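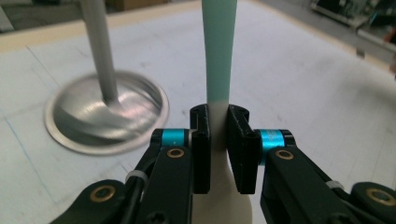

From the Varach range by Grivura: pale mint green meeting matte white.

MEDIA RELEASE
For immediate use

Grivura brings colour back to the bench with Varach, a kitchen range you won't want to shove in a drawer

I've been making and selling kitchen bits and pieces long enough to know what most people's utensil drawer looks like, and mine was the worst of the lot. You know the one — it opens halfway, jams on the masher, and you end up fishing for the egg flip with two fingers while the onions catch. So when I sat down to plan the next Grivura range I started with that drawer, tipped the whole thing out on the floor and had a good hard look at it. Most of it went to the op shop.

What came out the other end is Varach, our new range of 17 kitchen pieces, and I'm thrilled to say it goes on sale in June.

Colour first, as that's what everyone asks about. We've gone with a soft mint green on the handles and a pale, creamy white for the working ends. I wanted something a bit like the old canisters at my nan's place, cheerful without shouting at you before your first cuppa. We went through a ridiculous number of greens to get there (one looked exactly like toothpaste, another like hospital corridors) and I reckon the one we've settled on is a beauty. It sits happily next to timber and stainless steel, and it doesn't fight with a patterned tea towel either.

The spatula is my favourite. It has a flat blade, so it gets under pikelets and fried eggs, and I've been using the same one at home most mornings. My kids have claimed another for scraping out the cake bowl, which wasn't in the product plan but fair enough.

Now, about where to put it all. My own rule these days is that if I use a thing every day it lives out on the bench, and that's got me a bit obsessed with stands. 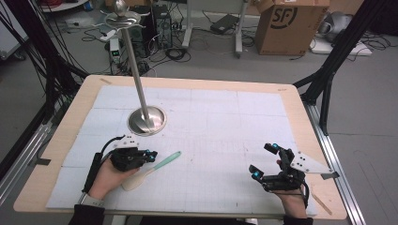
A good upright stand takes up about as much bench as a dinner plate, and it gives you somewhere to reach for without looking. I like a heavy round base and a slim pole, with a bit of fun up the top. Plain is fine too, of course, but I spend a lot of time in my kitchen and I'd like something in it to make me smile!

If you're doing your own drawer clean-out, set aside a wet Wednesday and be ruthless. Keep the things you've picked up in the past fortnight. Anything with a melted edge can go, and so can the spare peeler that never peeled anything. Wipe the drawer out while it's empty (mine had rice in it, and a birthday candle). Then put the big flat tools back first, or hang them up and leave the drawer for the small stuff.

Varach will be stocked at Bakke homewares in Ballarat and Geelong, and through the Privow online shop for everyone else. Pieces are sold one at a time, so you can grab just the spatula and see how you get on, and there's a boxed set for anyone kitting out a first flat. Every piece comes with a 24-month guarantee. Send it back to us with your receipt and we'll sort you out with a new one.

Samples for review are available now, along with swatches of the mint for anyone putting together a kitchen feature. Interviews are no trouble at all — mornings suit me best, before the workshop gets noisy.

About Grivura
Grivura is a small kitchenware business in regional Victoria. We design utensils and storage for everyday home cooks.

Media enquiries: the Grivura workshop, weekdays from 9 am

ENDS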